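3.2 Cable routing and wrist fixation

The arm was assembled on a bench in the Lerska shared workshop, using a second-hand arm and a multi-fingered gripper obtained separately. The two parts were not designed for each other. The arm offers no internal channel that reaches past the last joint, so power and signal for the gripper have to travel on the outside. In the first version, described in Coman and Ardeleanu's build notes of 16/05/2020, both lines were laid flat against the wrist and held with hook-and-loop strips. Wrist rotation pulled the strips toward the gripper, and the connector on the housing worked loose after 77 cycles of the test program.

Three changes were made for the version reported in this paper. First, the line that enters the corner of the gripper housing was given a free loop above the wrist. The loop was sized with the wrist at its rotation limit and the fingers fully open, and then lengthened by 24 mm. Second, the other line was kept short and run diagonally beside the wrist. Third, both lines were fixed at one place only, where the wrist meets the arm. Clear tape was used there, with a zip tie on the narrow part of the wrist just ahead of it. Tape was chosen over a printed clamp during development, as the fixing point was moved several times and a new clamp would have been needed for each position. A clamp drawn by Ardeleanu for the Brasthorpe arm fits the same diameter and could replace it.

The free loop has a cost. It raises the overall height of the tool and can catch on anything standing behind the gripper when the arm withdraws. The motion planner (Flodolgate, default settings) has no model of flexible parts. We therefore added a rigid box to the collision geometry that encloses the loop in its widest position. This removes part of the usable space close to the wall but requires no change to the planner itself.

3.3 Bench layout

The work surface is a white tabletop with a wall directly behind it. Test pieces are placed by hand before each run. They are small and of low height, mostly flat discs, and the gripper approaches them with one finger pointing down. Figure 4 gives the arm and cable arrangement over the table. 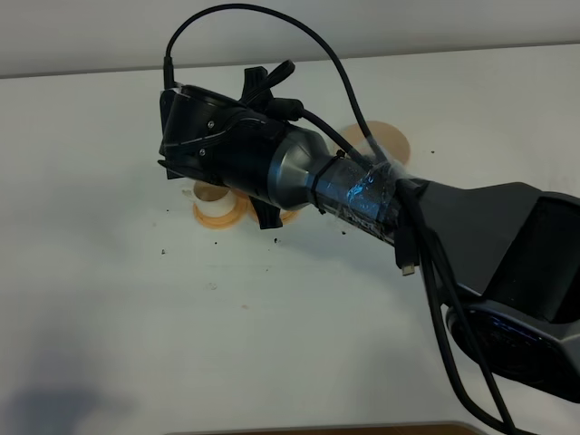
Figure 4. Gripper and wrist above the work surface, with the looped cable, zip tie and taped joint. Orange discs and a white spool on an orange base are on the table.

With this routing the test program was run for 1,192 cycles without a connector fault. The planned total was 3,000 cycles; the run was stopped early when the workshop closed for the July break, and the figure should be read as a lower bound. The tape was inspected at the end of each session. It creased but did not slip along the wrist.

Two limits remain. The bundle under the arm link still hangs free and has not been included in the collision geometry. Its clearance was checked by eye only, at the lowest pose in the program. In addition, the tape has to be cut away whenever the gripper is removed, and the loop length must then be set again by the procedure above. The quick-release collar described by Vasiliu would avoid this step, but it adds length to the wrist and was not tested.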